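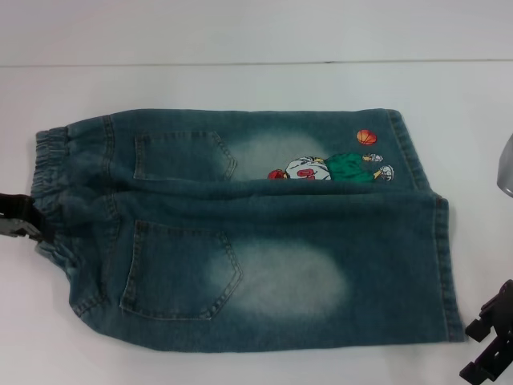

Sorters at the Skonport depot were first asked what they had stopped doing since the folding cell arrived in June. Most named the plain items, towels and flat shirts, which now go to the arms by default. Children's clothes were less settled. A pair of small jeans with an elastic waistband and a stitched basketball player on one leg may be folded in half lengthwise, by a gripper holding the waistband, but the staff still decide which way the pockets should face. Of the 3,551 garments logged, almost 40 percent were checked again by hand.

The 11 staff interviewed described less lifting and more waiting. Fiachra Costello, a sorter for five years, said he now plans his breaks by the cell — and talks less to the person beside him.

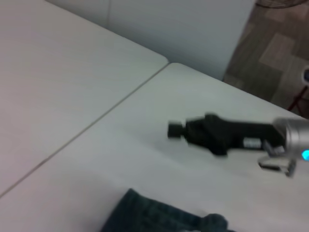 Figure 2. Gripper above the worktable, with dark fabric at the near edge.

Table layout also came up. Two sorters wanted the joined tables set farther from the walkway, and Nadhirah Tuhumury asked for a say in when the cell is paused.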